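Ground loop numbers from the Niltness quote don't add up for me

ruth_riv
Posted Wednesday, August 14, 2024

Our building is getting bids to replace the old boiler and window units with ground source. 2 floors, shop space downstairs, offices up. Bidder is a company called Niltness. They want to put in a field of vertical wells, each one 300 feet deep, and they say we'll "never think about heating again." I have been told that before, by the people who sold us the boiler.

What bugs me is the loop sizing. The quote has one line for it and no load calculation attached. I asked for the calculation and got a brochure. Has anyone here dealt with them, or with this kind of non-answer?
– Ruth Rivadeneyra

kopecky_i
No calc, no contract. Doesn't matter how good the equipment is. Too short a loop and the water coming back gets colder every winter until the backup strips run all January. You won't see it the first year. By the third the salesman has moved on.

Is it a closed loop with antifreeze or are they pumping and dumping?

ruth_riv
Closed, glycol. There's also a line for "loop conditioning, annual" at $3157 and I can't get anyone to tell me what is being conditioned.

hmontoya
That line is where I'd start swinging. We've had a closed loop in our print shop for years and the yearly work is a pressure check, a glycol test and somebody looking at the strainers. I pay nowhere near that. Ask for it broken out by task and hours.

I will stick up for the depth though. 300 is ordinary for a lot of drillers. Going deeper means a bigger rig and sometimes casing you didn't plan on. More shallow holes can be the cheaper way if you've got the lot for it.

kopecky_i
If you've got the lot for it. She said a building with shop space, so I'm guessing parking out back and that's all. Wells too close together steal from each other. What's the spacing, Ruth?

ruth_riv
Drawing doesn't say. It has a rectangle marked "field."

a_flores
I'll be the unpopular one. Most of these systems run fine and the people who are happy don't post. We put one in at the Onitz warehouse, where I run the packing floor, and the space holds temperature through the whole day, even with the dock door going up and down. I was against it at the start. 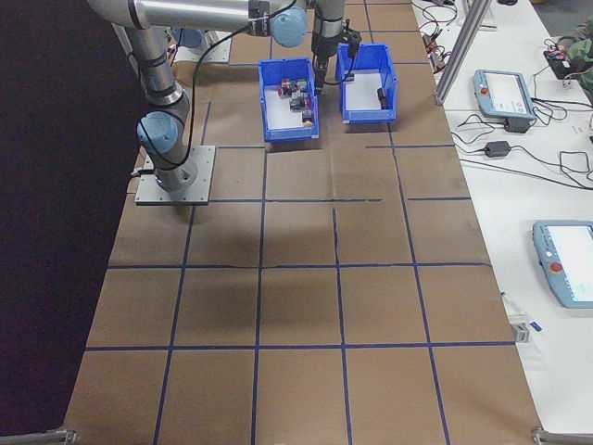 Arm by the bins

My electric bill in July was lower than the year before. That's all I care about.

hmontoya
Anselmo, one July bill doesn't prove much. Was it a cooler July? Same hours? Did you change the lights?

a_flores
We did change the lights. Fine. Still a comfortable building.

kopecky_i
"Comfortable" is what everybody says about brand new equipment of any kind. A new gas furnace is comfortable too. I'd want the entering water temperature logged at the end of February, two years running, before I called it a success.

t_schnyder
I did controls on commercial jobs before I retired, so here's my two cents. Ruth, find out whether the heat pumps have their own thermostats or whether it all goes through one central panel. Owners get sold the panel and then nobody on site has the password. I saw it at Villca and again at Pillisitz, different installers both times. Stand-alone stats are dumber and you can replace one on your lunch hour.

hmontoya
Disagree a little. You want something watching the loop pumps at least. Ours failed on a weekend and an alarm would have saved us a cold Monday.

t_schnyder
An alarm, sure. You don't need a whole panel for an alarm.

ruth_riv
It's a central panel, priced as "included." I'm going to write back asking for the load calc, the well spacing, a breakdown of the annual charge and who holds the login. If I get another brochure they're off the list.

kopecky_i
Add a thermal conductivity test on the first well. If they say they know the ground around there already, ask to see the last report.

ruth_riv
Adding it. Will post what they send, if they send anything.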